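**Cledon lab back at work after cable fault froze its left arm**

October 29, 2018

The two-armed robot bench at the Cledon workshop is running again, and the crew there could hardly be happier about what they learned from the breakdown!

The trouble began during a long set of board-wiping trials, in which the robot has to pick up a small eraser and clean a whiteboard. On run 119 the left arm stopped dead halfway through a reach. The wrist camera had dropped out for a moment, and the control software – a package called Virton – did what it should and locked the joints. What it should not have done was let go of the eraser at the same time, but it did that too.

No one was hurt, and nothing broke. Still, a gripper that opens on a fault is a real safety matter when the next job might involve something heavier, and Delyth Yorath's team spent 13 days chasing it. They found a camera cable that pulled tight at one particular bend of the wrist. It now has more slack, and a fresh Virton setting keeps the fingers closed until a person clears the alarm.

The best part is how thoroughly they checked the fix. Idris Gronow wrote a test that swings each arm through its worst poses 200 times, and both arms passed with no dropouts. The test is going to the sister bench at Gwilliam next, where the same cables are in use.

Whiteboard trials have started over from run one.

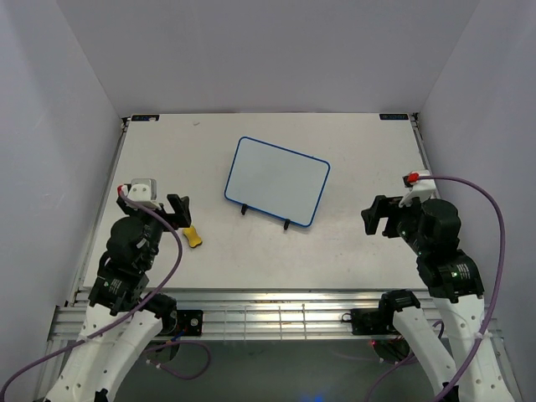 Branwen Wynne would still like the alarm to be louder, as she was in the next room when the arm froze and heard nothing at all.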